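June, equipment planning, bench 2

Budget round closes end of month so getting this down before I forget. Aurora wants one number for the small parts sorting cell, not a wish list.

Second hand quote from Skellura came in at 1727 for the spare finger set, freight extra. Prata cheaper but 22 weeks lead. No good to us. Asked Tremovholm whether they'd match - no reply yet, chase.

Needed regardless:
- blue bins, another 24. One size only this time, the mixed lot won't stack
- second felt mat, same grey. Parts roll less on it than on bare table
- cable trunking for under the table. 30 m roll is better value than the cut lengths
- proper trays for caps, the oval dish is too shallow for the fingers to get in at a decent angle

Not asking for: new table. Aurora dissagrees, says we want a deeper one. Park it til next year.
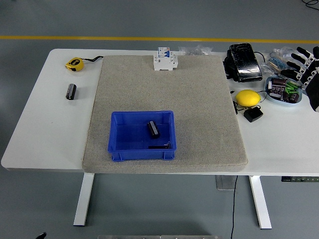

Kirkcombe Handling Group - Workshop Notes

Cap on its side in the bin is the pick to cost around. Breaker at the back of the mat stands up by itself, so no fixture in the budget for it. Lemon stays in the test set, only round thing we've got. Bagged parts I'd leave out of the quote altogther, diffrent gripper, different money.

To do: freight price from Skellura, ask stores about trays, send Aurora the total.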